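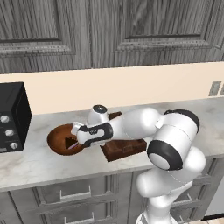
So what went wrong with the arm this week? The gripper kept telling the program it had hold of something when it was only pushing against the inside of the bowl, and the arm then carried on with the rest of the job with nothing in its fingers.

Wed 18 December

Long day. I came in thinking I'd have the Fundcombe kitchen finished by lunch (ha!) and I'm writing this on the late train with cold chips.

The overnight batch was 306 runs and 27 of them were marked as good when they plainly weren't. I only noticed as I was scrubbing through one to check the lighting on the marble, and there was the arm lifting away from the bowl, fingers shut on thin air, and a cheerful green tick in the log. I went back through the others with a cup of tea and it was the same story over and over. Fingers go in over the rim, one of them catches the side of the bowl, the force reading jumps, and the program says lovely, got it, off we go.

I blamed the Gondetti plug-in first, because I always do. Spent the whole morning on it and owe it an apology. The trouble was a contact threshold I set myself back in August, when we were only picking up big blocks off a flat table and any bump at all meant a proper grip. Put a curved bowl in the way and it's useless! I must have copied that file into every kitchen since.

What bothers me more is the stop. When a finger jams against something that doesn't give, the arm is meant to back off, and in 2 of the bad runs it kept pressing for a good few seconds. In the simulator that costs you a wobbly bowl. The real one at Stidmont is next to a bench where people eat their sandwiches, so I've written it up properly as a safety fault and asked for the settings not to go over there until it's sorted. Felt a bit dramatic sending that, but I'd rather be told off for fussing.

By teatime I had it checking the gap between the fingers as well as the force, and backing away after about 60 milliseconds of hard contact. Ran a handful by hand and they looked fine. Not celebrating yet, the full batch is going again tonight.

Still haven't done the Thoroddsen slides. Must ring them first thing, and must buy wrapping paper.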